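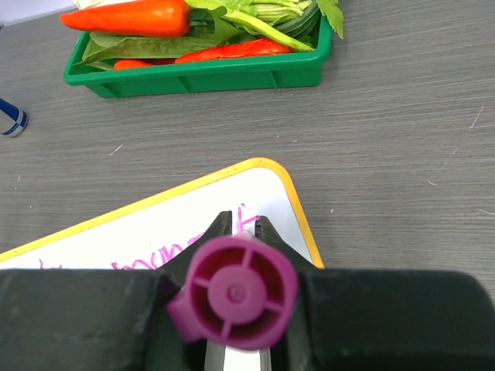
Marker practice on the whiteboard, with the vegetable basket parked at the back of the table.

Notes from the Rilten Robot Club
07/09/2024

Handwriting has taken over the back half of the clubroom, and we couldn't be happier about it! When the juniors picked their summer project they had the choice of stacking cups, sorting groceries or writing on a board, and after a good deal of back and forth (and one very long snack break) they went for writing. Sorting came a close second, so it's next on the list.

If you've never tried to get a gripper to write, it's a funny sort of puzzle. Squeeze the marker too hard and it twists in the fingers, too softly and it slides up the moment the tip touches the board. Then there's the question of how hard to press, which we argued over for most of an evening. The group began with straight lines, moved on to loops, and is now working on joined-up letters in pink, with the board set at a slant on purpose so that the arm has to follow the board's edge and not the table's. The letters lean a bit and some of them wander, but so do mine, and I've been at it a good deal longer.

The word they're aiming for by December is "Manninen," the name the club gave its arm years ago, and all those n's in a row are a real test of patience. The program that plans the strokes is called Cloketti and was written by our older students. It has grown to 506 lines, and they would dearly love someone to help them tidy it up, so if you have a parent or a big sister at home who enjoys that kind of thing, do send them our way.

A few bits of housekeeping while I have you. We need dry-erase markers, any color, chunky ones if possible, as the thin ones are hard to grip. The trip to the Camport student robot day is on, and we have 6 seats left on the bus. Raffle tickets are going nicely too, with almost 220 sold, and the money goes toward new fingertips and a second board.

New members are welcome at any point in the year and you don't need to know a thing about programming to start. Come along, bring a snack to share, and wear something you don't mind getting ink on.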